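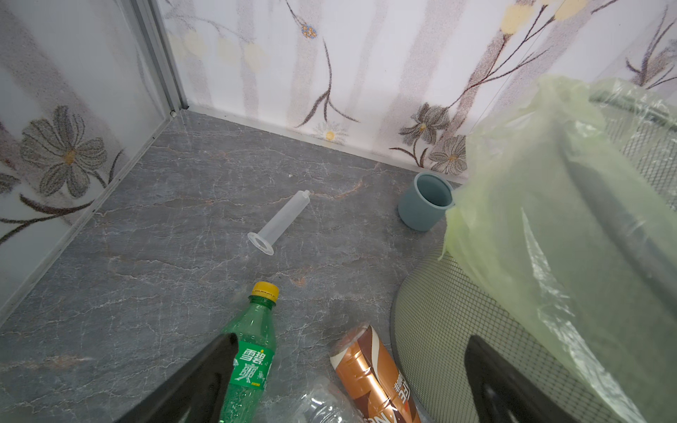 December, a bit after 4

Okay, writing this up before I forget which corner was which, because last time I trusted my memory and Dragica had to redo half of it with me.

Powder room corner for the Plandden job. Floor first. We went with the dark slate gray marble pattern in the end, the one with white veins and a bit of rusty orange in it. Marin wanted the pale one all through November and I'm so glad he lost! Against the white flower panels the dark floor makes everything sit down properly, and the orange is faint enough that it doesn't fight with the yellow buds. Next to the lavender-gray stripes it looks almost planned.

Panels. Two walls up, back and left, meeting at the silver aluminum corner strip. I cut the strip twice (first one came up short, my fault, I measured from the wrong end of the tape like a beginner). The second one went in with hand pressure and no adhesive, so we can still pull it if Špela wants the left panel swapped. She's not sure about the big gray flower – she thinks it's too large for a wall that size and it pulls your eye away from the back. I like it. It's the only thing on that side and the brown stems curling off it do a lot of work. Leaving it until she's had a proper look in daylight.

Baseboard is the thin white one from Kevolon, 900 length, and I had to order a second 900 because the first got stepped on. It runs along the bottom of the back wall. Hefin asked whether we should go taller to hide the joint, but there's a little white flower printed very low on that panel, right above the floor, and a taller board would eat it. So thin it is.

Things in the corner so far: the round mesh wastebasket with one of the yellow-green bags over the rim, and the little teal-blue cup with the handle, back by the wall. The bag bugs me. It's wrinkly and it takes up a lot more room than the basket does, and the color is close to the buds without matching them. Eustaquio says smooth it down and fold the extra under. I say get clear ones, or the small white ones from Athumani that come 80 to a roll. We're going to try his way first because it's free.

The cup stays. I tried it nearer the front and it looked like somebody had dropped it.

Note on glue, for whoever does the next one: syringe barrel with no plunger is no good for the seam under the baseboard, I want the whole thing with the plunger in. The barrel in the middle of the floor needs to go back in the drawer with the nozzles. And please check the floor for white specks before anyone wipes it, I'd like to know if the panel edges are shedding where I sanded them or if it's only dust. On a floor this dark every crumb shows, which I did not think about when I was being so smug to Marin.

Still to do:
Špela to say yes or no on the left panel
fold the bag under, look again
glue the baseboard once the panels are settled
ask Lellbridge if sample 57 is the same print as our back wall, the stripes looked pinker to me on their sheet

Cutting mat is back on the long bench. Whoever has my good square, I need it in the morning.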